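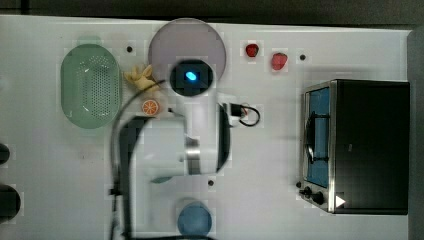 My sister-in-law told me not to bother with any play kitchen set that has a colander in it, they always split along the rim by New Year. So I was a bit wary of the Mundiven play food set. Bought it anyway, 3 Dec 2022, because the Lindqvist one everybody wanted was gone and I had 13 minutes before pickup.

Quick version – good set, bad box, buy it if you find it on sale.

The colander first. Pale green plastic, oval, proper drainage holes. Mine has been stood on twice, sat on once, used as a hat more times than I can say. No split. It's the best piece in the set and the one that gets carried upstairs. Also works in the bath, water runs out of it nicely. Feels like the stuff Plastis used to make, same slightly see-through green.

Bananas. Pale yellow, a little bunch, all one piece. Kids wanted to pull one off and couldn't, tears, moved on. I'd have liked them a shade brighter.

The orange slice is small. Really small. Lives under the couch now. Nice detail on it though, you get the segments and an orange rind. Wish they'd put in a couple of spares. If you have a kid who still puts everything in their mouth I would hold that one back, check the age on the pack.

Plate – big, round, a sort of gray lavender. Odd color for a kids set but I've come to like it. Flat enough that nothing rolls off if you carry it level, which a four year old does not. Bigger than I expected next to the fruit. Doesn't fit in our play cupboard standing up, so it goes on top.

Cleaning is easy. Warm water, dish soap, towel. Haven't tried the dishwasher and the leaflet doesnt say either way.

Now the box. Thin card, no lid to speak of, tore the first afternoon. Everything is in a shoebox now. For the price I paid at the Aluvthorpe store I expected something you could put it all back into.

Wrote to Mundiven about a replacement orange slice, they said to try again in January when spares are back. Fair enough, friendly reply, came the same day.

Would I get it again? Yes, mostly for the colander. Four stars, would be five with a decent box and a second orange slice. Have to run, somebody is serving me soup and its apparently getting cold.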